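Let People Be Bad at It for a While

Mon 3 March

I've spent a good chunk of the winter teaching robots to do chores by hand, and I have opinions! The biggest one is that we're too quick to throw out the clumsy tries.

Some background, for those of you who know me mostly from the bike column. I work part time at a little outfit called Tresmont, over in Rukville, and my job is to show the machine what to do. Some days I sit at a desk and steer an arm with a pair of handles. Other days I carry a hand-held gripper and just do the job myself, squeezing the fingers open and shut while it records. Then somebody (usually Gopinath Varghese, who has the patience of a heron) goes through the takes and decides which ones the robot gets to learn from.

We had 793 takes of one sorting task last month. Gopinath kept 100 of them in the first pass. I looked at the ones he'd dropped and got a bit huffy, I'll admit, and not only on account of my pride. A lot of them were fine! I'd reached too far, backed up, come in again at a better angle and gone on with it. He marked those as hesitation. I'd call that knowing what to do when you miss.

His side of it is that the robot copies everything. If I dither over a spot for three seconds wondering what's for lunch, it learns to dither too, and it doesn't even get lunch. Fair enough. I've watched a policy hover in midair like a person who walked into the kitchen and forgot why, and I knew exactly whose hovering that was.
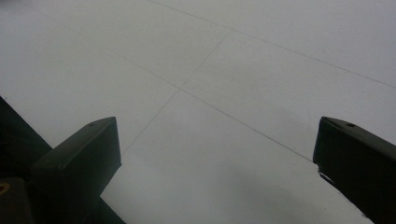
But dithering and recovering are different things, and I think a person who has done the work can tell them apart pretty easily. If every take we keep goes straight in, grabs and leaves, the robot has never once seen what life is like two inches off course. The first time it ends up there, it's on its own. My aunt taught me to drive in a church parking lot and she let me drift toward the curb on purpose before she said a word. I learned more from those drifts than from all the nice straight bits.

My other gripe is with steering from the desk. Seon-mi Moon loves it and she's terrific at it, so take this with some salt. I find I turn into a different worker when I'm on the handles. I go slow, I line everything up square, I stop feeling for the edge of things and start staring at them. With the gripper in my own hand I'm looser and faster and I use my wrist the way I would at home. Seon-mi says that's the whole trouble, my wrist does things the arm can't follow, and she has pulled up takes to prove it (one of them looked like I was swatting a bee). So I've had to give some ground there. For anything with a tight reach I now think the desk is better. For wiping, folding and picking up, give me the hand tool every time.

What I'd really like is for the people doing the showing to get a say in the sorting. At most places I've heard of, the demonstrator puts down the tool and goes home, and the choosing happens later without them. Let us flag our own takes right after we do them! Good, bad, or messy but worth keeping. It would cost us a few seconds each, and I know what I was trying to do better at that moment than anybody will on Thursday.

Da-eun Cheon has agreed to set up a messy pile next to the clean one, and we'll train on both and see. Gopinath thinks the clean pile will win. We've got until May to find out, and there's a dumpling lunch riding on it, his treat if I'm right.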